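Moving house with a desktop PC in the boot, what do I need to do?

Asked by feterent_fan, August 2019
Viewed 3484 times

Hi all, we're off to the coast in September and I've never moved my big computer before, it's sat under the same desk for 5 years. The removal firm (Hornon) say they'll take it but won't insure it unless they pack it themselves, and they want extra for that. Can I just put it in the car? It's a 24 mile drive, mostly decent roads apart from the lane at the end. I've lost the original box, obviously.

Answer from Takeshi Ishida
Put it in the car! I've done three moves like that and never paid a firm to touch mine. Back up your photos and anything you'd cry over first, and keep that drive in your own bag, not in the boot. Take a snap of the cables at the back before you pull them out (I still got mine muddled last time). Then lay it on its side with the motherboard facing up, so a heavy graphics card isn't hanging off its slot over every pothole. 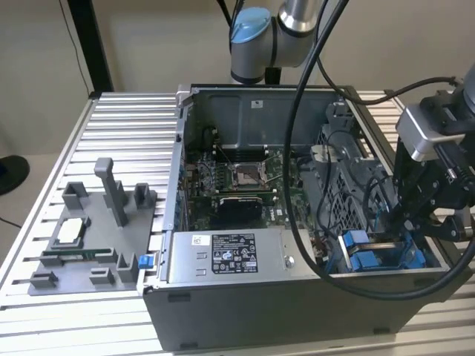 Duvets are brilliant for padding, by the way, and you've got to move those anyway. If your processor cooler is one of those great big tower ones, ask a shop whether it should come off for the trip. Mine's small so I leave it. When you get there let everything come up to room temperature before you switch on, especially if it's been in a cold car overnight.

Answer from gollance_lad
back seat with the seatbelt round it. done

Answer from Mrs Hayashi
We paid for the packing and it arrived fine, but the monitor went missing for a week, so do label that!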